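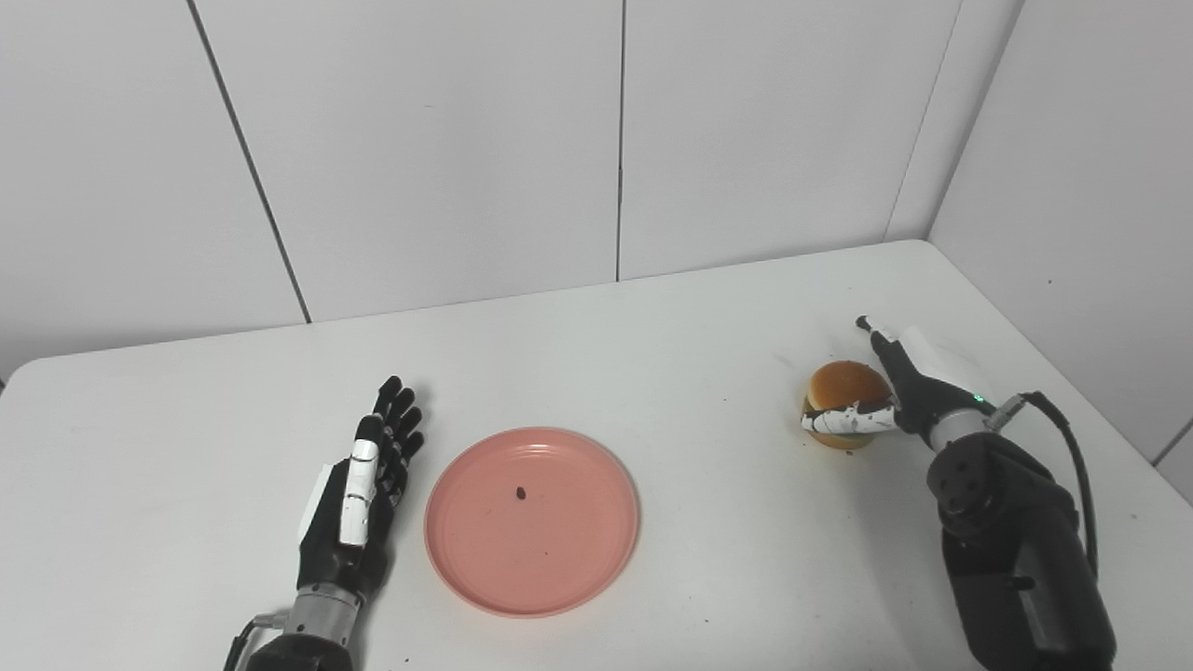
Session 4: Sleep, Salt and the Numbers on the Cuff

Hello again, and welcome back to the Ulville evening course. If you missed last time, Areti Manolakis has spare copies of the handout on reading food labels, and you'll want it, because I'm going to lean on it tonight without going over it again.

Last session ended with an argument about home blood pressure monitors, and I promised we'd start there. So we will.

What the two numbers are

The top number (systolic) is the pressure in your arteries when the heart squeezes. The bottom one (diastolic) is the pressure between beats, when the heart is filling back up. Both get measured in millimeters of mercury, a leftover from the days when there was a column of real mercury on the wall. I trained on one of those and I still miss it a little!

Your pressure moves all day long. It goes up when you climb the stairs, when you need the bathroom, when the phone rings and it's your brother. It usually drops at night. One reading tells you very little, and I wish I could print that on the box of every monitor sold.

Taking a reading at home

This is the routine I give my own patients. Write it in the margin of your log sheet if that helps.

Skip coffee, cigarettes and exercise for half an hour beforehand. Go to the bathroom first. Sit in a chair with a back, both feet flat on the floor, legs uncrossed, and rest five minutes without talking. Put the cuff on bare skin, with your arm supported at the level of your heart (a table with a folded towel on it works fine). Take two readings, a minute apart. Write both down, even the one you don't like.

That last bit is where people go wrong. Gearóid Kinsella brought me a beautiful notebook two summers ago, every reading lovely, and when I asked about the gaps he told me those were the days the machine "was acting up." We had a talk about that.

Cuff size matters too. A cuff that's too small reads high, and sometimes by a lot. Measure around your upper arm, halfway between shoulder and elbow, and check that number against the range on the cuff. If you're between sizes or off the chart, ask at the pharmacy about a different one before you buy a whole new monitor.

Where the salt comes in

Salt holds on to water, and more water in the bloodstream generally means more pressure on the pipes. That's the short version. The longer version has the kidneys in it, and we'll do kidneys in session 6.

Some people's pressure jumps with salt and some people's barely moves. There's no simple test for it at the doctor's office, so we mostly find out by cutting back and watching the log.

Now get out a label. I used a can of soup from my own cupboard for this, and the panel gave 565 milligrams of sodium per serving. Fine, not terrible. Then I looked at the serving size, and the can held two. I have never in my life eaten half a can of soup. So lunch was 1,130 milligrams, before crackers, and the general advice for adults in this country is to stay under 2,300 for the whole day.

Work through the same sum with bread. Say a slice has 100 milligrams, which would be on the low side. Two slices for a sandwich, then turkey, cheese, mustard, a pickle — you see where this goes, and none of it tastes especially salty. Most of the sodium people eat is already in the food when they buy it. The shaker is a small part of the story, though I'd still move it off the table.

Roos Koster asked by email about salt substitutes. Many of them swap in potassium chloride. For plenty of people that's all right, but if you have kidney trouble, or you take certain blood pressure pills, extra potassium can be dangerous. Ask your doctor or pharmacist first. Please don't skip that step because the stuff is sold next to the pepper.

And sleep?

I used to leave sleep out of this session and I was wrong to. Remember the nighttime drop I mentioned? If you sleep badly, or for only a few hours, your pressure spends less time down there. Over years, that seems to add up.

The one I especially want you to know about is sleep apnea, where breathing stops and starts through the night. Loud snoring, waking up gasping, morning headaches, nodding off in the afternoon. If that's you, or if the person next to you says it's you, bring it up at your next visit. It's common, it's treatable, and it often goes along with pressure that won't come down on medication.

When to call somebody

If you get a reading over 180 on top or over 120 on the bottom, rest a few minutes and take it again. Still that high, and you feel fine? Call your doctor right away. Still that high with chest pain, shortness of breath, weakness or numbness, trouble seeing or trouble speaking? Call 911. Don't drive yourself.

Before next time

Keep a log for one week, mornings before pills and evenings before bed. Pick three packaged foods you eat all the time and bring me the labels, with the serving you really eat worked out next to the serving on the panel. If you don't own a monitor, Glykeria Chrysikopoulos has the list for the loan shelf at the Civville library.

Session 5 is in room 258, same time. We'll be doing cholesterol, so bring your last lab results if you have them and don't mind marking them up.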